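Sorting bench

From the Skernholm Workroom Encyclopedia

A sorting bench (also sorting table, picking bench, in older Skernholm usage a "parting board") is a flat worktable set up for dividing small goods into groups. Usual fittings: a short belt or chute to bring the goods along, two or more shallow trays to receive them, a lamp, some means of stopping the belt. Found in seed rooms, button works, repair shops, post rooms, school craft rooms. Not the same as a packing bench, which is higher and has a roll of paper at one end. The two are often mixed up in sale lists.

Contents
Name
Layout
Top
Belt
Trays
Lamp
Stop button
Use
Upkeep
Variants
See also

Name

"Sorting bench" is the trade word. "Sorting table" is more common at home and in schools. Parting board survives in a few Skernholm inventories, where it meant a loose board laid across trestles, no belt, goods tipped out of a sack at one end and pushed along by hand. The board went back behind the door afterwards. Some inventories count it as furniture and some as a tool, so totals from different years don't match.

Layout

Most benches follow one of two plans. In the straight plan the belt runs parallel to the long edge and the trays sit in a row alongside. In the slant plan the belt lies across the top at an angle, trays to one side, and the goods come down towards the near corner. The slant plan wastes some of the top but gives a shorter reach to the back tray. Popular on small tables for that reason. Left-handed sorters generally want it mirrored.

The Canham pattern is a slant plan with two trays, one behind the other. The Hiebert pattern is straight, with up to 10 small trays, and needs a much longer table. Hiebert benches are usually sold with a rail along the back for labels. The labels fall off.

Top

Plain and matte. A shiny top throws the lamp back into the eyes and makes clear or pale pieces hard to see. Brown and grey are the usual colours, dark green in older rooms (where the belt is also green this causes trouble, small green goods vanish twice over). Edges may be lipped or left flush. A lip stops beads and seed going on the floor but makes sweeping down slower.

Size varies a lot. The smaller Canham top is 600 mm deep, just about enough for a belt and trays with elbow room. Anything shallower and the trays end up overhanging.

Tops are rarely fixed to the wall. A bench that can be walked round is easier to clean and two people can work at it from opposite sides.

Belt

A long narrow strip running over a roller at each end, held in a frame. Bench belts are small, made to carry light things one at a time or in a thin scatter. Green is the commonest colour, then black, then white for food rooms. Black frames hide the grease.

Speed matters more than length. Too quick and pieces bunch up at the end, too slow and the sorter starts reaching upstream, which is tiring on the shoulder. The usual advice is to set it so that one piece leaves as the next arrives within reach. Beginners set it slower and work up.

Tracking - the belt creeping to one side - is the commonest fault. Cured by a small turn on the adjusting screw at the roller end, then waiting, then another small turn. Not a big turn. Over-tightening stretches the strip and the fault comes back worse.

Hand-cranked belts exist and are still liked in schools. Also beltless benches with a sloping chute, cheaper, noisy with anything hard.

Trays

Shallow, rectangular, rounded corners, a raised rim. Plastic in most rooms now, enamel or tin before. The rounded corner is there for emptying: a square corner holds on to the last few seeds or screws. The rim needs to be high enough to stop a rolled piece and low enough that the back of the hand clears it.

Colour does the work of a label. Red and green is the standard pair, red for rejects or repairs and green for goods passed. Some rooms use the pair for sizes instead, which confuses anyone who has come from another room. Sorters who have difficulty telling red from green do better with blue and yellow, or with the trays kept in fixed places and never swapped. The Skernholm seed rooms kept the green tray at the back always, red at the front, and the habit spread with the Canham pattern.

Trays may be lapped slightly to save space. Fine while the rims are clear of each other, but a tray whose rim sits on its neighbour will tip when leant on. Non-slip matting helps.

Capacity is normally given in pieces and the figure is always for the maker's own test button. The common Canham tray is listed at 200. Larger goods, far fewer, obviously.

Lamp

A desk lamp with a domed head, low down and tilted across the work instead of straight onto it. Side light shows chips, dents and the grain of a seed coat. Overhead light flattens them. The head usually has small holes for ventilation, these clog with dust and want brushing out.

Position is a compromise. Close in front of the trays the light is good but the head gets in the way of the near rim. Further back it lights the belt and leaves the front tray in shadow. Many sorters move it several times in a shift. Clamp lamps solve this but need a table edge thick enough to grip, and mark the top.

Enamelled heads in blue, red or cream, glossy on the outside. The Hallodard lamp, blue, with a weighted foot, was supplied with a good many Canham sets and is somtimes listed as part of the bench, although it was sold separately as well.

Stop button

Small box with a button, red by custom, wired to the belt. Belongs within reach of where the sorter sits, which on a slant bench is not always where it gets put. Often found towards the far end beside the belt because the lead is short. A longer lead is the easy answer. Stopping the belt is ordinary practice and no sign of bad work - for a jam, a dropped piece, changing a full tray, tea.

Use

Check trays in place and clear. Lamp on, angle set. Belt running before any goods go on it, never load a standing belt and then start it, the first lot all arrives together. Goods on thinly at the far end. Doubtful pieces go to the reject tray and are looked at again at the end, a third tray for "don't knows" is argued over and mostly fills up.

Work is done seated or standing. Change over after 2 hours at most in the Skernholm rooms, less for very fine goods. In December, with the early dark, changes were made more often.

Upkeep

Wipe the top dry, then damp. Belt wiped while stopped, moved on a bit, wiped again. Rollers picked clear of thread and hair. Trays washed in warm soapy water and stood on edge to drain - plastic ones go dull if scrubbed with anything gritty. Leads coiled loosely out of the way of the belt. A cable across the top is tolerated in most rooms but should not pass under a tray, it will rock.

Variants

Double bench. Two straight benches back to back sharing a lamp bar. Long goods need the centre strip removed.

Folding bench. For fairs and school halls. Hinges sag after a few years and the belt has to come off before folding, which people forget.

Lightbox bench. Glass panel let into the top, lit from below. Good for eggs and negatives, little use for anyhting solid.
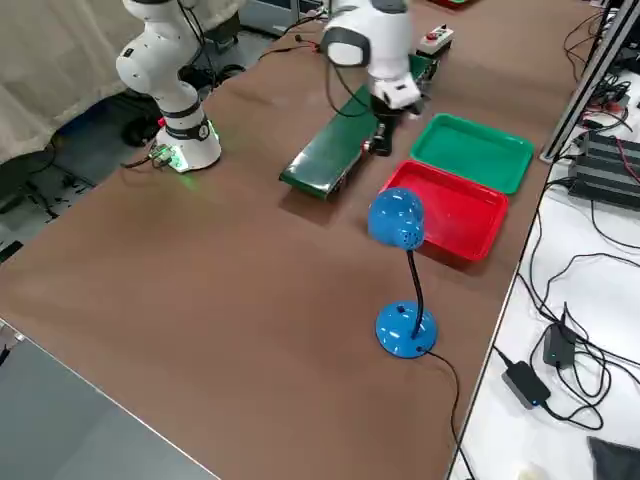 Round bench. Turning centre in place of a belt, trays set around the outside. Takes up a lot of floor. Few were made, and the surviving ones mostly do duty as display stands or for jigsaws.

See also: Button card; Packing bench; Seed cleaning; Tray (household); Trestle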